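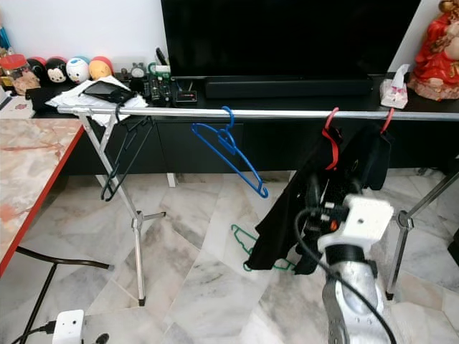
Rack practice at home, gripper on the black garment

What counts as a fair rule when stuff ends up on the floor?
Posted by Mahsa Jafarzadeh

Hi all! I'm doing laundry tasks with our arm at home and trying to write a rule sheet before my cousin Ladan starts running sessions too (she's careful, but she'll do exactly what I write down, so it had better be right). My problem is dropped hangers. There's a green one on the tile under the garment in my picture, and the arm still has hold of the cloth. Do you stop the run right there, or let it finish and mark it afterward? Also, how far do you keep cables from the work area? I've got an adapter on the floor at the table end of the rail and I go back and forth on it.

Baltazar Lozano
Let it finish, unless the dropped thing is where the arm has to go next. We log it as "object on floor" and score the run separately. What I would stop for is a person reaching in. Our rule is hands off the rail until the arm has let go and is parked – no exceptions, even if you're sure you can grab that hanger quickly. We wrote that one after run 14, and I'm not proud of run 14.
For cables, anything on the floor gets moved or taped before power on. I'd also watch the one looping out at the wrist. Run the arm slowly through its full reach first and see if it snags on a hanger hook.

Babak Najafi
just pick it up, it's a hanger

Siamak Khosravi
Please don't just pick it up! Otherwise I'm with Baltazar, but put the stop rule at the top of the sheet in one line, so Ladan doesn't have to hunt for it. Ours was 26 lines long and people skipped to the end. And write down who holds the stop button before each run.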